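Home Reviews Kits Benches Contact

Drirell bench kit for demonstration recording: review

Reviewed by Eimear Noonan, 26 May 2023

The Drirell kit is sold to small groups who want to gather teaching examples for an arm and do not want to design the bench work themselves. In the box are task cards, a marking template for the table, food colouring, a recording program and a year of access to Nilis, the labelling service. The arm, the cameras and the glassware are left to the buyer. We used it in our Estport room to record tube handling, and kept 483 episodes.

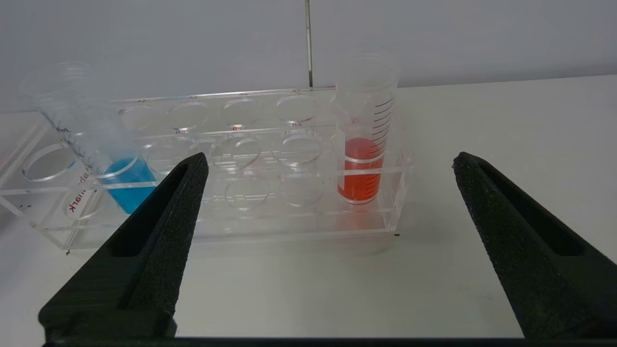

Placement is the part of the kit I would pay for again. The template gives a start position for each object, and the operator copies it on to the table in pen. Small black marks near the front corners of the rack are enough to put it back between episodes, and they take up little of the wrist view. The cards name holes by letter and number, so a rack with printed labels such as A2 or B6 saves a good deal of argument. Clear acrylic is harder going. A leaning tube seen through the rack wall is difficult to outline by hand, and Nilis has no label for "resting in the rack but not upright". Wolfram Bauerfeind added one to our copy, and it has to be added again after every update.

The coloured liquids do their job. Blue and orange-red stay distinct at the wrist camera's default exposure. Yellow needed a second drop before the labellers stopped querying it.

Recording is started and stopped by a foot switch. Each episode is saved as one folder with the joint log, both video streams and the card number. Clock drift between the streams stayed within one frame over a session of 20 episodes. If a stream drops out, the program goes on writing the other one and gives no warning – a serious fault, and it cost us 9 episodes before Daithí Dolan wrote a check script.

The head view is more forgiving. It takes in the whole layout, and most of our labelling was done from it.
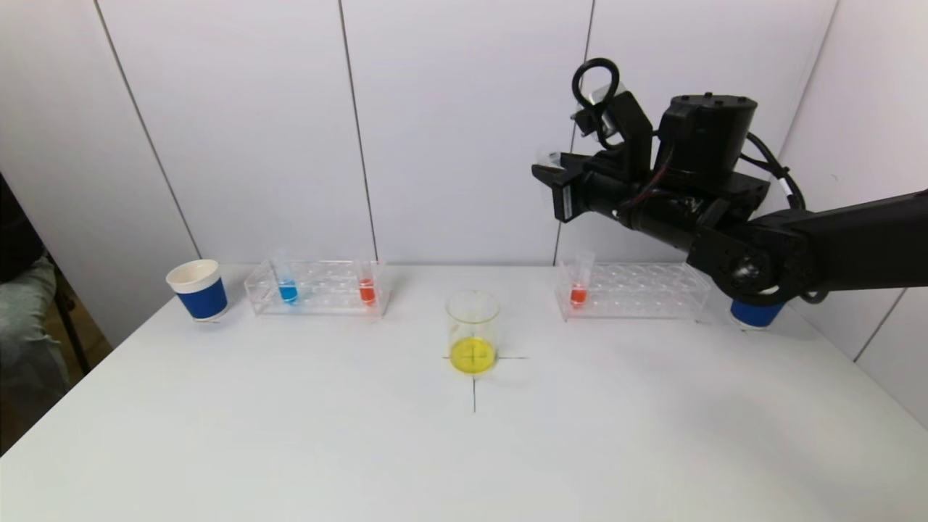 Head camera view: beaker on its cross mark, one rack on either side, gripper open over the right-hand rack.

The cards themselves are uneven. The transfer cards are clear. The pouring cards do not state a fill level, so two operators will produce two different tasks under one number. We wrote our own limits in the margin. There are also too few cards with a poor starting position, and a model trained only on tidy starts will see little of what it meets later.

Support is by email. Questions about the log format were answered in 5 days. A revised card set is promised for June.

Recommended for a first data set, with the check script. Groups that already have a Coughlan recorder should ask for the cards and template alone.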